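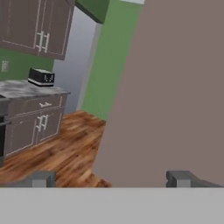
Fingers wide open over the kitchen floor, toaster toward the back of the counter.

Teaching a Robot Arm Around the Kitchen: My Tips So Far

A few people wrote in after my post about organizing pot lids to ask what on earth I've been doing all fall, and the answer is that I've been driving a robot arm around a pretend kitchen and loving every minute of it! I do it by remote control, on the computer, with a hand controller in my right hand and a mug of coffee in my left (bad habit, see below). You steer the arm through a chore, the computer saves what you did, and later all those saved runs get used to train the robot to do it alone.

I started in October with zero background. I'm a kitchen person. I know how to get burnt rice off a pot and how to hang a cabinet door so it doesn't sag, and that was plenty to begin with. What I didn't have was any sense of how strange it feels to reach for a door handle with a hand that can't feel it. So I'm writing down the stuff that helped me, same as I would for sharpening a knife or re-caulking a sink.

The program I use is called Skustholm and the controller is a Stinlow, the older model with the stiff trigger. If you have something else, most of what follows ought to carry over, though your buttons will be in different places.

Walk through the chore with your own hand first

Before I do anything on the screen I get up, go to my real kitchen and do the job with two fingers. Just thumb and pointer, like a crab. Open the cabinet that way. Pick up a cup that way. You find out very quickly how much work your other three fingers and your elbow and your hip have been doing all these years (I shut drawers with my hip, which no robot I know of can do).

Do it slowly and say the steps out loud if you're alone in the house. "Reach, line up, close, pull, let go, back off." That last one matters a lot and I left it out for weeks. My early runs all end with the gripper still hanging on to whatever it was holding, like a kid who won't get off the swing. The chore should include letting go and backing away.

Set up where you sit

I get more good runs out of a decent chair than out of any setting in the program. Elbow on the armrest, wrist loose, screen straight ahead. If you have to twist to see, the arm ends up twisting too, and it shows in the run later as a funny little curl at the end of each reach.

Move the coffee. Go ahead and put it on a different table. I say this as someone who knocked a full mug into an open drawer of takeout menus while parking a gripper very, very delicately next to a pretend sponge.

Also put the dog out. Mine thinks the Stinlow's buzz is a bee.

Get used to the hand view

Most programs will let you look at the room from off to the side or from down by the gripper itself, and the gripper view made me a little seasick at first! Everything tips when you tip. A cabinet side you're passing looks as big as a barn and fills up half of what you can see, and the floor smears by when you swing around. What helped:

Keep the fingers in the bottom of your view and look past them, the way you look past the hood of a car.

Turn the wrist first and then travel. Doing both together is where I get lost.

When you don't know where you are anymore, stop. Back straight up, find something you recognize (the counter edge is good, or a toaster) and start the reach again from there.

And use the side view for the trip over, then the hand view for the last bit. Kenza Fawzy got me doing that. She has been at this longer than I have and she watched me steer for one evening and said I drove like I was looking for my glasses. She wasn't wrong.

Coming in over a counter

Counters are where I made my worst messes. You want to get the gripper to the back, near the wall, and there's always something sitting in front or off to the side that you'd rather not sweep onto the floor. My rule is to travel high and drop late. Raise the arm until the fingers are well clear of the tallest thing, go across, stop, and only then come down. It feels fussy and slow. Do it anyway for your first batch, and after that you can start rounding the corners off a little.

The elbow is the part I forget. I'll be staring at the fingertips, so proud of how neatly they're lined up, and meanwhile the big fat forearm has come across the counter like somebody reaching for the gravy.
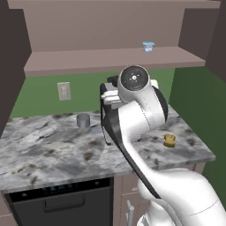
So before I start down, I take one look at the whole arm from outside and ask whether every part of it has room, including the parts I'm not using. Same thing you'd do backing a trailer. If the forearm is crowding something, I'd much sooner go back up and come in from a different side than try to squeeze by. Squeezing by works maybe one time, and then it's in your saved runs and the robot learns that squeezing is how it's done.

Small light things are harder than big ones. A sponge is lower than you expect and you'll close on air a few times. A cup wants you to come in square, with one finger on each side, and if you're crooked it'll scoot away from you. With cups I open all the way, come down until I'm past the rim, stop, check from the side, and close. With sponges I go lower than looks right.

Don't yank

The trigger on my controller goes from nothing to everything if you pull it the way you'd pull a staple gun. Squeeze it like you're testing a peach. I practiced on nothing at all for a while, just open, close, open, close, with the arm parked over bare floor, until I could stop it halfway when I wanted to. Boring! But my grabbing got so much better after that.

Same for moving. Start slow, end slow. Braulio Cuevas, who sorts through everyone's runs before they get used, told me he can spot a tired driver right away from the jerks. His advice was to quit for the day at the first jerk that wasn't on purpose. I don't always listen, and my Saturday runs (I do those after the farmers market and lunch) get tossed more than any others.

Cabinet doors

Doors took me the longest and they're my favorite now. The trouble with a door is that it swings, and your hand wants to pull straight back. Try it at home: hook one finger behind a cabinet handle and open the door, and watch where your finger goes. It goes around in a curve. The arm has to make that same curve, and if you pull straight the fingers slide right off the bar or the whole thing binds up and shivers.

What I do with a long bar handle:

1. Stop short of it. Leave a little gap, get level, and look from the side before you close it up.

2. Aim for the bar and stay off the posts that hold it to the door. If the gripper is level with a post, slide up or down first. I've bumped that post more times than I care to say.

3. Turn the wrist so the fingers will straddle the bar. For an up-and-down handle they need to be side by side, and for a drawer pull that runs sideways they need to be one over the other.

4. Close gently, wait a beat, then start your curve small.

5. Let go before you've run out of reach. You can push the door the rest of the way from the inside edge.
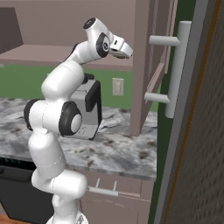
Stopping short of the bar handle, level with the upper post.

Closing a door is easier but people get lazy with it. Push near the handle side, well away from the hinges, and keep pushing until it's all the way shut. A door left open a finger's width still counts as a miss, at least the way Braulio grades them.

Watch out for the neighbors too. A door that's already open sticks out into the room, and it's very easy to clip it with the elbow on your way to something else.

Keep the ugly ones in a separate pile

I used to erase every run I didn't like. Now I have a folder for them, and when I'm stuck on something I go back and watch a few. You'd be amazed what you can see once you aren't busy steering. That's how I found out I always drift left on the way down, every single time, same as I do when I hang pictures.

There's one kind of mistake that's worth keeping in with the good ones, though, and that's the kind you fix smoothly. Say you come in a little off, you notice, you back up, line up again and finish. Kenza likes those, and she says the robot needs to see somebody get out of trouble once in a while. A run where you flail around for two minutes is another story.

Out of my first 1000 runs Braulio kept 715, and I was thrilled with that. Most of what he threw out was door pulls from before I understood the curve.

A few odds and ends

Change things up. If the program lets you start the arm from different spots, use them. I did a whole evening of sponges from the exact same starting place and had to do it over.

Pick one way of doing the chore and stay with it for the session. Grabbing the cup by the rim half the time and around the middle the other half makes a muddle.

Take your hand off the controller and shake it out every 8 runs. I keep a bowl of dried beans on the desk and move one over for each run, so I don't have to look at a counter on the screen.

If your thumb goes numb, stop for the night. I mean it. Mine took a good while to come right and I couldn't open jars.

Trim your nails, if you have the kind of controller with the little side buttons. I broke two.

Next up for me is the dishwasher, which I've been putting off. I've got the Mousavi wrist brace coming in the mail and I'd like to have that on first.

Recent posts
Pot lids: three racks I tried and the one I kept
Getting burnt rice off without wrecking the pot
Cabinet doors that won't stay shut
My Clerkurness drawer liners after a year
What to do with a sponge before you throw it out
Re-caulking the sink on a weeknight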